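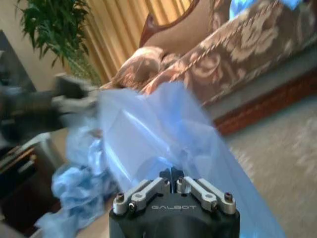
Fig. 5. Translucent light blue plastic sheet.

SECTION 5. HANGING PICTURES FROM THE EXISTING RAIL

The Sturkura hanging kit is made for rooms where nothing may be fixed to the wall: paneled parlors, rooms with old plaster or silk, and galleries in listed or protected houses. All weight is carried by the picture rail. Complete the rail survey in Section 4 before starting.

5.1 Parts used in this section

Rail hooks, molded pattern (Cukach profile) or square pattern (Stasto profile)
Steel cables with looped top end
Cable grips with locking screw
Felt wall pads, self-adhesive
Hex key
Load tags, blank

The two hook patterns are not interchangeable. A Stasto hook will sit on a Cukach rail and look correct, but it bears on the front lip only and can roll off when the cable is moved sideways.

5.2 Before you begin

Mark the centerline of each picture on the floor with low-tack tape. Do not mark the wall.

Check the back of every frame for two D-rings set at the same height. Frames with a single center ring, screw eyes, or old cord must be refitted by a framer first.

CAUTION: Do not use this kit on a rail that is nailed through plaster only. The rail must be screwed into studs or into timber grounds set in masonry. If the survey sheet says "fixing unknown," stop and have the rail opened up at one point.

5.3 Fitting the hooks and cables

1. Place two hooks on the rail for each picture. Space them to match the D-rings on the frame.

2. Press each hook down until the rear tongue drops behind the rail. Pull outward lightly. The hook should not rock.

3. Hang the looped end of a cable on each hook. Let the cables drop and stop swinging before you go on.

4. Slide a cable grip up each cable from the bottom and set both grips at the same height. Measure from the rail down. Floors in older houses are seldom level and should not be used as a reference.

5. Tighten the locking screw until it stops, then give it a further quarter turn. Do not use a power driver.

6. Fit felt pads to the two lower corners of the frame. Leave the adhesive to set for 18 hours with the frame face up on a padded table.

7. With one person at each side, lift the frame and seat the D-rings on the grips. Keep hold of the frame until both grips have taken the weight.

8. Adjust one side only if the picture hangs out of level. Support the frame while the screw is loose.

9. Write the weight and the date on a load tag, in the form Sat 13 April, and attach it to the left cable behind the frame.

NOTE: Frames deeper than the rail projection will lean forward at the top. Use thicker pads at the bottom corners to bring the face upright. Do not wedge the top.

5.4 Hanging between tall windows

Piers between large windows get strong side light and wide swings in temperature. Keep works on paper off these walls. For oil paintings, leave an air gap behind the frame and keep shutters or blinds closed when the room is not open to visitors.

Heavy curtains can catch the lower corner of a frame when drawn. Open and close each pair fully once after hanging — slowly — and move the picture if the cloth touches it.

5.5 Large groups

Where a wall is hung in more than one row, each cable carries every picture below its hook. Add the weights together before comparing them with the rail rating. Hang the top row first.

For houses with more than 400 hanging points, number the hooks by room and wall, starting at the door and running clockwise. The record sheets supplied with the kit have space for 1000 entries. The layout was drawn up by Aliki Politis for the Sarantis house and may be copied freely.

5.6 Inspection

Inspect all cables and grips every July, and after any building work in the room or in the room above. Replace a cable if any strand is broken or if the loop has pulled out of round. A grip that has slipped once must be discarded.

Technical questions on rail types not listed in Section 4 should be sent to Bello Akinola with a full-size tracing of the rail profile.

Section 6 covers picture lights and cable routing.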